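4.2 Simulated kitchen and packing chores

We split the chores into two groups. The first is wiping and folding, covered in 4.1. The second is pick and place with food items, where the thing being moved is soft or sticky and the goal is a container. Household people ask for this one first. So do small bakeries – Domański ran the shop-floor version of the same list and we kept that task order so numbers can be compared.

All runs in this section are in simulation. 1,685 episodes in total, of which 943 were used for training and the rest held back. Two arms, one policy. The policy is free to choose which arm does the work. Scoring is strict: item inside the box, both grippers clear, no contact with the box walls above the force limit. A donut that lands on the rim is a fail. 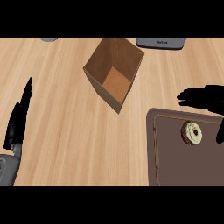
Figure 3. Donut-to-box task, simulated. Donut on the brown board, open cardboard box on the table, both arms in view.

Results were mixed. On rigid items the Clotetness policy was close to the scripted baseline. On frosted items it was not. Out of 100 held-out donut trials the arm reached the item nearly every time, then lost it during the lift or pressed to hard and tripped the limit. Reach is mostly solved, in our view. Grip is not. Jinlong Xu relabeled 154 failures by hand and the largest group was late closing – the fingers arrive, wait, and the target pose has drifted by the time they shut.

Two cautions. Frosting in the simulator is a surface texture with a friction value, nothing more, so real smearing is not modeled and the real numbers should be worse. Also the box has no flaps. A flapped box needs the second arm to hold it open, and the Mavville runs (Section 5) suggest that this alone cuts success sharply.

So can a machine pack a dozen donuts yet? Not at a speed a shop would pay for. The Groltden planner was quicker per item but needed the box pose given to it in advance, wich a counter worker would have to set up each time. We leave that comparision to Section 6.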